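The Baltell open house began at 2 in the afternoon. Nia Gape signed the sheet, took a badge, and was told that the kitchen station came first.

The guide was a technician from Plirnar. He recited the figures without looking up: 30 tasks, 1000 recordings per month, 3000 needed before training. He put the gripper in her hand and pointed at the table.

"Spoon," he said. "By the neck. Keep it upright."

She squeezed. The two fingers closed on the metal, and the dark blue pads held it with the bowl pointing up. 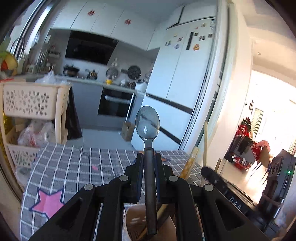
## Station Two

The next room held a bench, a monitor, and a man from Clurkano who asked what she did for a living.

"I inspect elevators," Nia said.

"Then you'll want the maintenance log."

She did. She read four pages of it standing up. The pivot pins had been replaced in November, and the entry was signed Baird, with no torque value given.

"Who is Baird?" she asked.

The man turned the page back and looked for himself.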